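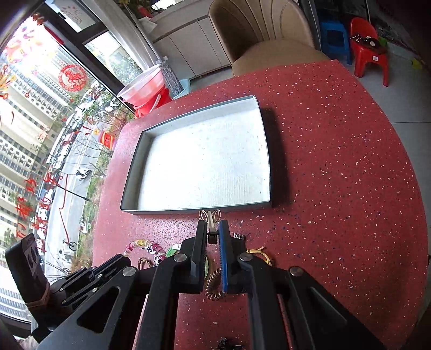

Sem Willems asks why the Skevach gripper sometimes keeps hold of a small item after the release command has been sent. The fault is known. It occurs when the jaws report "open" before they have separated. Olby recorded it 10 times in 184 sorting runs, mostly with hair accessories.

Should I pull the item free by hand?
No. Keep fingers away from the jaws and linkages until the gripper is switched off. In 2 of the recorded cases the jaws closed again without a command.

Are bracelets and bangles affected?
Yes. A closed loop can remain caught on one finger after the other has let go. Stop work if an item moves with the gripper after release.
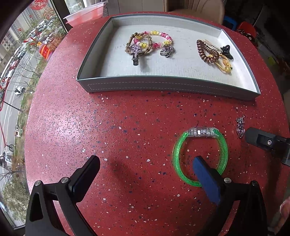 Lautaro Yáñez writes that restarting cleared the fault on his unit, and asks whether he may continue. He may not. A restart clears the warning but does not correct the jaw position reading. Units showing the fault should remain out of use until they have been recalibrated.

How long does recalibration take?
Please allow 6 working days from receipt.

Last updated: January
Shares: 6
Comments: 2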